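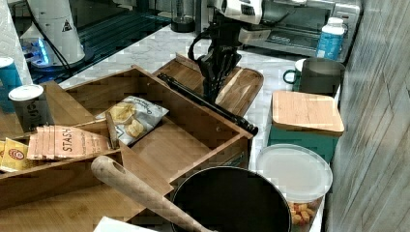 Keeping a small counter in order

My kitchen in Plodanham has one counter, and everything must live on it. After 7 years I have a few habits which I can share.

Put the small packets in one box with compartments. Tea bags stand in a row at the front, so you see what is left, and the chips go in the middle where they don't get crushed. Once a month take everything out and shake out the crumbs.

Marble does not like lemon or vinegar. I wipe it with warm water and one drop of dish soap, then dry it at once – also close to the faucet, where the water likes to stay. 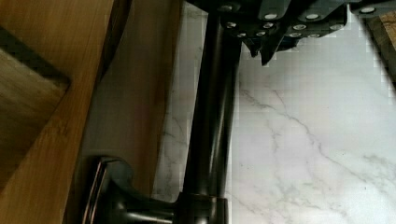
Dark faucet beside the marble. Use a soft cloth only, no powder.

For the faucet base I take an old toothbrush, very gently. My neighbor in Plolley used a steel pad on hers, and the scratches are still there.

The big cutting board stays in the middle, because I use it many times a day. Wash both sides, let it dry standing up, and rub it with mineral oil when it looks pale. Let the toaster oven cool completely before you put a towel on top, and take the towel away before you switch it on again.
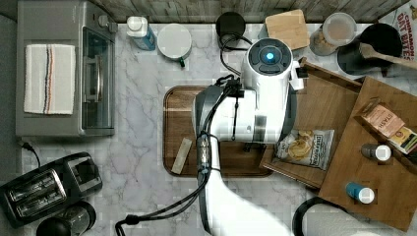 Spray bottles can stand along the back wall, but keep them away from open food. I do this small round in the evening, after the dishes.

Afia Kyei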